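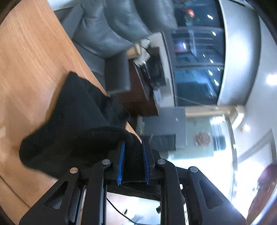

The black cloth on the table, rumpled, with a narrow fold pinched up

Black fuzzy cloths leaving fuzz all over my wood table?
Posted by Polyxeni Tzavaras, September

So I fold my laundry on the wooden table in the living room, right by the sofa, and it's the dark cloths that drive me nuts. I have 3 of them, all black, all fleecy, and every time I fold one I end up with fuzz on the tabletop and a fold that slumps over before I get to the next one. They've been through the wash 7 times now. The table is a warm orange-brown and already scuffed in a few spots, so I don't want to go at it with anything rough. Is there a way to fold these so they stay put? And what gets the fuzz up?

skurkulside
Stop using fabric softener on them, that's the first thing. Then give each one a good shake outside before it gets anywhere near your table. For folding, lay it out flat, smooth it from the middle with your forearm, and go in thirds lengthwise – halves never hold on anything thick. Then roll it from one short end. Mine sit in a basket like that all month and don't move. For the table I use a barely damp microfiber cloth, along the grain, and dry it right after. Please don't use a lint roller on the wood, I did that on my mom's sideboard and it left sticky patches that took me a whole evening to get off.

Ullex
just fold them on the sofa lol

tzav_cousin
What skurkulside said about softener. Also wash them by themselves, inside out if they have a lining. Mine shed for ages and then one day it mostly quit. I still get a little around the hems.

Contact us | © Skukau Home Help | Back to top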